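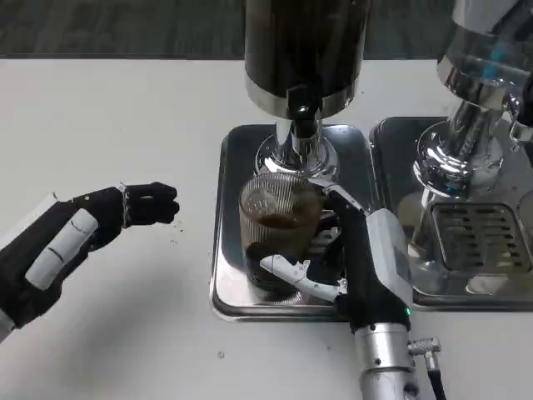 Kenna Hepburn replied to my last thread that a robot serving drinks doesn't need its own rulebook, because the café rules we have already cover anybody who touches a cup. I've been chewing on that since breakfast. Long thread, sorry.

Home Threads Replies Media Saved

1/ I half agree with Kenna. The café rules are fine. My trouble is with the new stuff being written on top of them, and with how little of it says anything you could check on a shift.

2/ The one going round now is the Herley code for hands-on drink service by robots. Eight sections. I read it twice, once at work and once at home with a pencil. Six of the sections are about people standing too close. One is about signs. One is about the drink.

3/ Standing too close matters, fine. I've had a cart run over my foot. But if you're going to put "drink service" in the title, I want more than a page on the drink.

4/ Take the rim. Every place I ever worked drilled the same thing into us: hold the glass low, fingers off the part people put their mouth on. You got yelled at for it in your first week and then you never did it again.

5/ Now go look at the silver finger segment in the top photo. It reaches up over the rim of the glass. A new hire would hear about that. What does Herley say? "Grip shall be appropriate to the vessel." Appropriate according to who?

6/ I asked at the Cenus open demo in September. The answer was that the grip is "validated." OK - for what? Not dropping it? Not cracking it? Or not touching where my lip goes? Those are three separate tests and I only heard numbers for the first.

7/ The number, since people will ask: 1304 pours with no dropped glass. Good number! I believe it. I would also like to know how many of those glasses I'd be happy to drink from.

8/ Someone will say the hand gets wiped down. With what, and how often? Herley says "at suitable intervals." My old manager's interval was every time you touched something that wasn't a cup. She did not write "suitable" on the wall.

9/ And a hand has seams. There are hinges and little fasteners all over those thumbs. Anyone who has cleaned a milk wand knows where the gunk goes - it goes in the joint. I want a rule that says either it comes apart for cleaning or it wears a cover that gets changed.

10/ Second thing that bugs me, the free hand. Codes like this always talk about the hand doing the job. Nothing on what the other one can rest on while it waits.
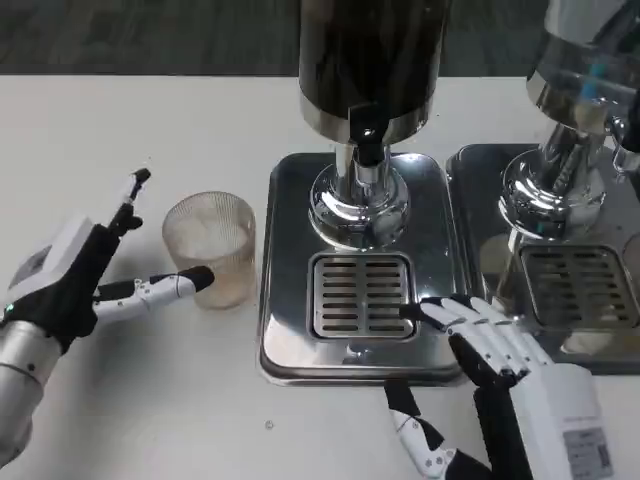
Left thumb beside the glass, right fingers over the tray, one tip on the rim of the drain grate.

11/ Is the grate clean enough to touch and then touch a glass? Where I trained, no. Drip trays counted as dirty from the minute you opened. You touch one, you wash. Four words would cover it in Herley: tray contact means cleaning.

12/ Third thing, the table. There are dark specks by the left hand in the first photo, grounds by the look of them. No big deal, coffee is messy. But who notices? A person sweeps that up without thinking. If the machine can't see it or isn't told to care, then the rule has to name the human who does, by shift.

13/ Bashir, to be fair, already does this. Their house rules for the Tuka counter fit on a sheet you can read from 10 feet. Spill on the table, stop the arm, wipe, restart. Fill line at 200 ml. One named person per shift with the stop button. I don't love everything on it, but I could catch someone breaking it.

14/ That's my test for any of this. Hand me the rule and a stool by the counter. If I can't tell by lunch whether it was followed, send it back.

15/ Kenna has since come back with "so your answer is just to apply the café rules to robots." Yeah, mostly! Plus the joints, plus the idle hand. I'd still sooner have that on one page than Herley's eight sections with "suitable" in them - I counted that word and then I got annoyed and stopped.

16/ Comments on the draft are open till the end of the month. I've sent mine in. If you've worked a counter, please send yours, the people writing this need to hear from someone who has been told off for touching a rim.

More threads
Stop buttons and who is allowed to press them
I read the Tuka cleaning guide so you don't have to
What "supervised" means on a Cenus sign
Drip trays, a short rant
Replies to the Herley draft, part one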